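Gedholm Twin-Arm Bench Cell

Configure / Request a quote / Spares and fixtures

The Gedholm is a two-arm cell for electronics assembly and teardown: processors, memory, graphics cards, and whatever else you were hoping to stop doing by hand. It ships as a slatted aluminum table, two arms, one controller and more cable than you planned for.

Base price is $3,590. That gets you the table and the controller. Arms are quoted separately, a habit of this industry we have failed to rise above.

Parts fixtures are $700 each, printed to your drawings. Most buyers order one and come back for a second after the first product change, so put both in the budget now and look clever in April.
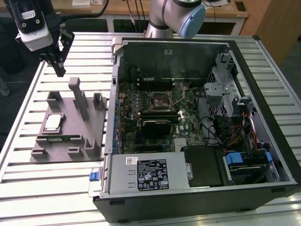 Cable dressing is the other line people forget. The cell will seat a processor all day. Wire bundles are a different matter, and if your process includes them, plan on a person for that step or talk to us about the Prusell soft-finger kit. Jarmo Lahtinen in applications will tell you which. He will probably say person.

Before you order, measure:

Table height against the bench you already own
Clear reach on both sides, with the doors open
The deepest part you need to reach into, including its case walls

Lead time is 5 weeks for the standard cell. The Tullow wrist camera adds nothing to that if it goes on the original order, and a good deal if it doesn't.

Service plan: $3,696 for the first year, covering two visits, recalibration and phone support. Yes, that is more than the table – the table does not call us at 6 a.m.

Installation by Shojaei is available in most states. Freight is extra and lift gates are extra on top of that.

Related: Fixture blanks, Spare gripper fingers, Controller cabinet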